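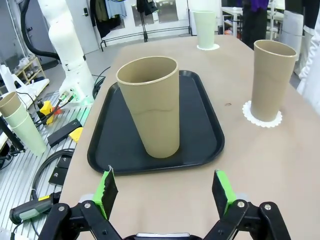 Setting out cups on paper doilies for a drinks table

Yusri Chong
Posted June 1, 2019

I've said yes to doing the drinks table for our Harahap Hall open afternoon and I'm really looking forward to it! We've got brown cups and pale green ones, white doilies with scalloped edges, and a dark tray with rounded corners for carrying everything to and fro. The two colours together look lovely. I had a little practice run and was so pleased with it that I made myself a cup of tea to celebrate.

What I can't settle is the order of things. Do I put all the doilies out first and bring the cups over on the tray, or stand each cup on its doily as I go? And how far apart should they be? I'd like people to be able to pick one up without sending its neighbour flying. We're expecting 200 people over the afternoon, though not all at once, thank goodness.

marrowfat

Ooh, I love this sort of job. Doilies first, every time! Lay out one row along the back of the table, stand back and look at it, nudge the wonky ones, and only then fetch the cups. I carry mine two at a time, side by side in the middle of the tray, and I could take more but I like being able to see where my feet are going. 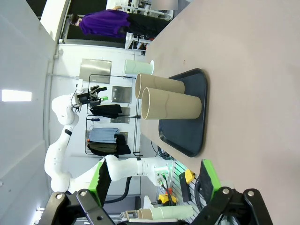

Then it's simply a matter of lifting each one across and setting it down in the middle of its paper. Hold it low down, well below the rim — fingers off the part people drink from. For spacing I leave a hand's width between one doily and the next, and a clear strip in front so there's somewhere to put the tray down. I did a Gestmont fête last November with that layout and it was a joy, people just helped themselves and I spent most of the time chatting.

Alternate the colours if you've got enough of each. Brown, green, brown, green looks so cheerful along a long table. If you're short of green, put them at the ends of the row.

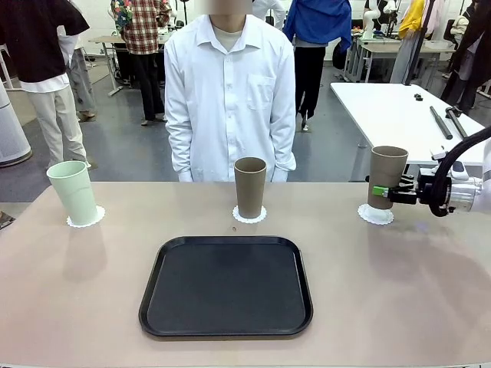

Should the cups be filled before they go on the doilies?
Put them out empty and pour at the table, and keep the jug on a folded tea towel a little way off so that drips don't land on the paper.

pip_on_the_hill

put the doilies down pretty side up, there is a right side on most of them. also buy spare

Oonagh T.

Agree with nearly everything marrowfat says, and what a nice thing to be planning! I'd just add that an empty paper cup is a light little thing and goes over with the slightest knock from a sleeve. If the door is going to be open, keep the row well back from it and hold off putting the last few out until people are coming in. Peel the doilies apart the night before, too. They cling to each other in the packet and I once found I'd set an entire table with doubles — 19 places, every one of them two thick.

The other thing is to check underneath when you pick a cup up. Doilies love a damp base and will come along for the ride, and then you've got a frill round the bottom of your cup.
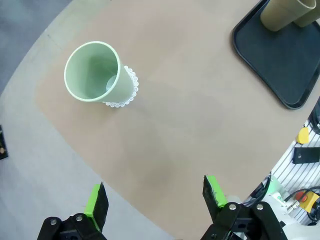

Deshi wrote underneath that wiping the bases with a dry cloth cures most of that, and that the thicker doilies from the cake shop in Kikska hardly stick at all, even with cold drinks.

Oonagh T.

Dry cloth, yes! Tuck one in your apron. I haven't tried the thick ones but I'm going to now.

Yusri Chong

Thank you all so much, this is brilliant. Doilies first, pretty side up, colours alternating, cloth in my apron. I'm off to peel a packet apart and see whether I've been putting out doubles as well.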